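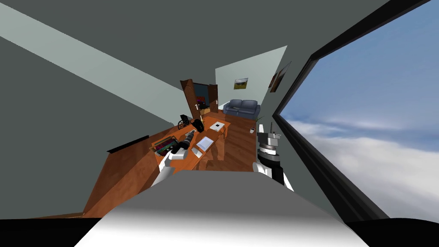
OK so, the grasp check on our home robot has been lying to us for most of August and I want to write this up while I'm still annoyed enough to be thorough. Short version: the robot closes its gripper on nothing, decides it's holding something, and carries on with its day. All of it in sim so far, thank goodness. This is our Gremton room, the one with the wheelchair over by the open door, and I've stared at it so long I could find my way to that blue-gray sofa in the dark.

Background for anyone new. The task is dull on purpose: go to a drawer, pull it open, take out one item, put it on the table. We ran 1,091 of those overnight and the dashboard came back gorgeous. Green all the way down! I posted a little party emoji in the team channel. I'd like that emoji back.

Kwan-ho Cheng was the one who spoiled it. He'd been scrubbing through replays over lunch and asked me why the arm was making such a careful, gentle delivery of absolutely nothing. I said it must be a rendering bug, the object had gone invisible or something. It had not gone invisible.

So we wrote a dumb script that compares what the robot says it's holding with what the simulator knows it's holding. 122 runs marked as successes had empty fingers at the moment of "delivery." I went and got a coffee and stood in the hallway for a bit.

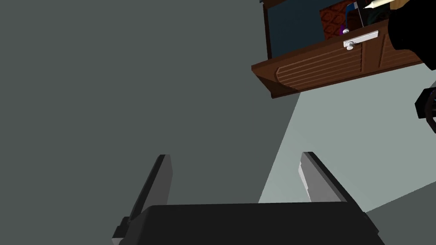
Drawer open, nothing in the fingers. The drawer task in Gremton.

What went wrong, as far as we can tell: the check looks at finger effort. Fingers push on an object, effort goes up, check passes. But Plokura (our controller layer, I've complained about it here before) changed how it reports effort when the wrist is tilted. A chunk of the arm's own load now leaks into that number. Tilt far enough and the robot "feels" an object that isn't there.

And reaching into a drawer is pretty much all tilt. We'd tested the check with the gripper pointing straight down at a tabletop, where it works perfectly, so of course that's the test we kept running.

The part that bugs me is the safety side. The same signal tells the robot it's OK to swing the arm away from the furniture. If it thinks it has a box of tea and really it has missed, it might still be hooked on a handle. In sim, a drawer front flexes weirdly and you shrug. In a real living room with a person sitting next to it, no thanks.

Dörte Buschmann pulled the hardware session at Dunbar about five minutes after I told her. No drama, just "it stays off until the check is fixed," and then she asked for the logs. Correct call, and I'm a little embarrassed it wasn't me who made it.

Fix so far: we compare effort AND finger gap, and if the fingers have closed all the way it's a miss, I don't care how heavy the wrist feels. Also a second effort reading after a 40 millimeter lift. Adds a pause that looks a bit like the robot is thinking about its life choices.

Reran the bad ones with the new check and it caught all but two. Those two are thin things – the fingers nearly touch even when the grasp is good, so the gap doesn't tell you much. Amra Petek thinks we need a per-object threshold. I think that's a swamp. We are having a very polite argument in the code review.

If you're on Plokura and your grasp check uses effort alone, please go test it with the wrist tilted, 20 degrees was enough to fool ours. Will add to this once Amra and I stop being polite.

Threads > Robotics > Bugs and failures > Phantom grasps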